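Purnetti Breathing Circle: Frequently Asked Questions

Updated 2022-03-26

What do you do at a session?
We sit, we breathe and we hum a little! Most evenings start with slow belly breathing, move on to alternate nostril breathing (nadi shodhana, if you like the Sanskrit) and finish with a long, quiet rest on the floor. There are no poses to learn.

Where does pranayama come from?
The word joins prana, meaning breath or life force, with ayama, meaning to extend or stretch. It shows up in old texts such as the Yoga Sutras of Patanjali, and people still argue happily over how to translate it. Ayana Wubshet gives a short talk on this every November and we all come away with pages of notes.
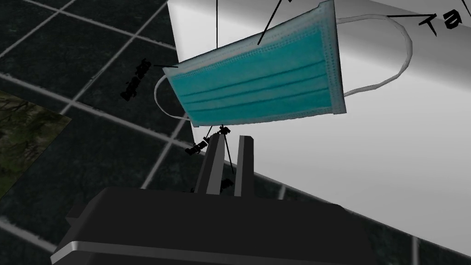

Do I need to sit cross-legged?
Nope. Chairs are fine, and so is lying down with your knees bent. Xinyi Hou has led from a chair for years – her humming bee breath is the loudest in the room!

What should I bring?
A blanket and a pair of warm socks. We have cushions, but the good ones go fast.

Can I eat first?
A light snack is okay. For a full meal, leave 2 hours. Obsa Moges once tried the fast belly pumping after a plate of lasagna and asks me to pass on his advice, namely don't.

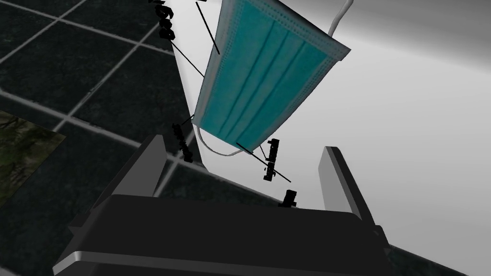
Is it safe for everyone?
The slow practices suit most people. If you are pregnant, or have high blood pressure, a heart or lung condition or epilepsy, please talk to your doctor first and tell the leader before we begin. We'll skip the breath holds and fast breathing with you. Feeling dizzy? Go back to normal breathing right away.

How often should I practice at home?
Five minutes a day is a lovely start. I do mine before coffee, and I look forward to it almost as much as the coffee. 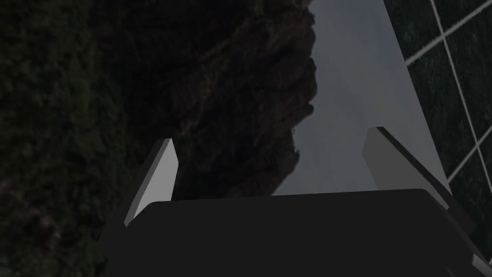
Is there a beginners' group?
Yes, at our Priltstead room, led by Tavion Thibodeaux. You can join at any point and repeat it as often as you want.

Do I have to chant?
Only if you feel like it. We close with three rounds of Om, and plenty of people just listen.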